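Week 7 handout: Colour, light and the neutral ground
Unit 190, Drawing and Observation
Tutor: Shiela Samonte

Reading before class: the Lindsay chapter, pp. 17 to 20. Copies are on the shelf outside the Woltley studio.

1. Local colour and seen colour

Local colour is the colour we say a thing is. A lemon is yellow, a sheet is white. Seen colour is what reaches the eye once the light, the surroundings and the surface have had their effect. Beginners usually paint local colour. A white cup gets white paint straight from the tube, and the shadow gets black added to it. The result looks flat and a bit dirty.

In May we painted eggs on a cloth. Most of the class found that the lit side of the egg was warmer than the cloth, and that the shadow side picked up colour from whatever was next to it. Keep those studies. You will need them for the folio.

2. Value before hue

Value is how light or dark a colour is. Squint until the detail goes, then sort what is left into no more than five values. Do this in pencil first. Kenna Skinner's charcoal sheets from last year are pinned up by the sink and show the method well.

Terms to know:
Key: the overall lightness or darkness of a picture.
Gradation: a gradual change in value across a surface.
Cast shadow: the shadow an object throws on something else.
Form shadow: the part of the object turned away from the light.

3. Simultaneous contrast

A grey patch looks darker on white and lighter on black. It also takes on a tinge of the opposite of a strong colour beside it, so a neutral grey on red leans towards green. Mix your greys and test them in position. A grey judged on the palette will usually be wrong on the paper.

4. Whites

White surfaces are seldom even. Under soft light the change from one side to the other can be very slight, and it is easy to miss if you look at one spot at a time. Compare the corners with each other. 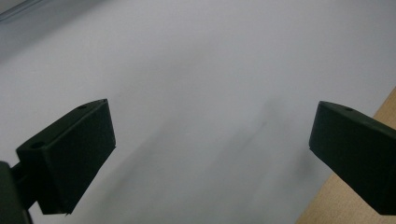

For cool whites, start with titanium white and a touch of ultramarine, then grey it with a little burnt umber. For warm whites use yellow ochre in place of the blue. Zinc white is more transparent and suits glazes.

Homework

Paint three white objects on a white ground, A3, gouache or acrylic. No black. Label each mix on the back. Hand in to Niall Lindsay by 15 June 2019.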